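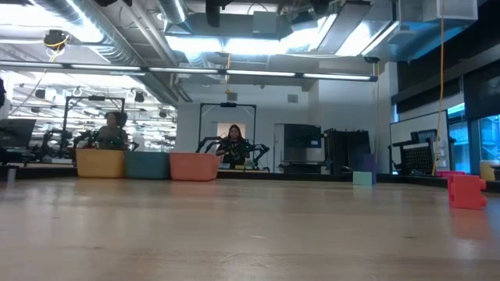 Course Handouts / Shared Workshop Builds

Handout 4: Building a Leader and Follower Arm Station
Nostora Community Workshop, Evening Program
Prepared by Ghislain Zacharias. Revised 20 Jun 2023.

4.1 Purpose of the session

Participants will assemble and check one arm station of the Khaemba type. A station consists of a follower arm, which does the work at the table, and a leader arm, which the operator holds and moves by hand. The follower copies the joint positions of the leader. Each participant should already have completed Handout 3 and should bring the signed wiring sheet from that session. Participants without a signed sheet may observe but may not connect power.

4.2 Frame and table

The frame is assembled before any arm is mounted. Uprights are set square to the base, the crossbar is fitted last, and all corner bolts are tightened in two passes. A frame that rocks when pushed at the crossbar will cause errors that no amount of software adjustment can remove, and it must be corrected at this stage.

The table surface should be plain and free of tape residue. The station software treats the table as a flat plane. Any board that is visibly bowed should be exchanged at the tool desk.

Large foam blocks and open bins are the standard practice objects for this course. They are light, they hold their shape, and they do no harm when dropped. Metal and glass objects are not permitted on the table until Handout 7 has been completed.

4.3 Mounting the arms

Two people are required to mount each arm. One supports the arm at the second joint while the other starts all four base bolts by hand. The bolts are then tightened in a cross pattern. Cables must be given enough slack at each joint to allow full travel in both directions. The most frequent fault in the April session was a cable tied too tightly at the elbow. It pulled loose on the first wide reach and stopped the arm.

After mounting, move the arm slowly by hand through its full range with the power off. Stop if any cable rubs or becomes taut, and refit the ties before going further.

4.4 First power-on

The instructor or an approved assistant must be present. For this session the approved assistant is Nassoro Biwott. The order of steps is as follows.

1. Clear the table and confirm that no hands are within reach of the follower.
2. Place the leader in its rest position.
3. Switch on the leader supply, then the follower supply.
4. Start the Skaster program and wait for the ready message.
5. Enable one joint at a time, beginning at the base.

The update interval is set to 40 milliseconds for the first run. It may be shortened later with the instructor's approval. If the follower jumps when a joint is enabled, switch off the follower supply and compare the joint zero values with those on the wiring sheet.

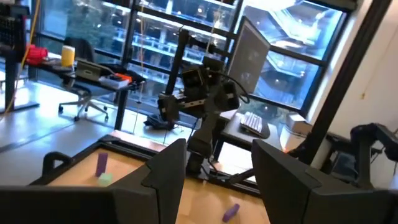

4.5 Gripper setup and pick exercise

The gripper fingers are fitted after the arm has passed its joint check. Both fingers should meet evenly along the tip. Open and close the gripper ten times with nothing between the fingers and listen for clicking, which usually indicates a loose screw in the finger carrier.

The exercise is to lift one block, move it to a marked position, and set it down upright. Operators should approach slowly, close the fingers until the block is held, and pause before lifting. A block that turns in the grip has been taken too far from its center. Release it and begin again. Squeezing harder is not an acceptable correction and shortens the life of the motor.

Each participant records a Nasunon log of the exercise. A log is accepted if it contains at least 500 samples without a gap. Logs longer than 1000 samples should be split before they are handed in. Write the station name, the operator's name, and the block used on the log sheet.

4.6 Shutdown and care of the station

Return the leader to rest, lower the follower until it is supported, and switch off the follower supply first. The arm will drop if power is removed while it is raised. Blocks go back in the bins, and loose bolts go to the tray at the tool desk.

4.7 Before the next session

Read Handout 5, sections 1 to 3, and complete the cable length worksheet. Participants who did not finish the pick exercise may book a bench period in Room 294. Bookings are made at the front desk and are limited to one period per person each week.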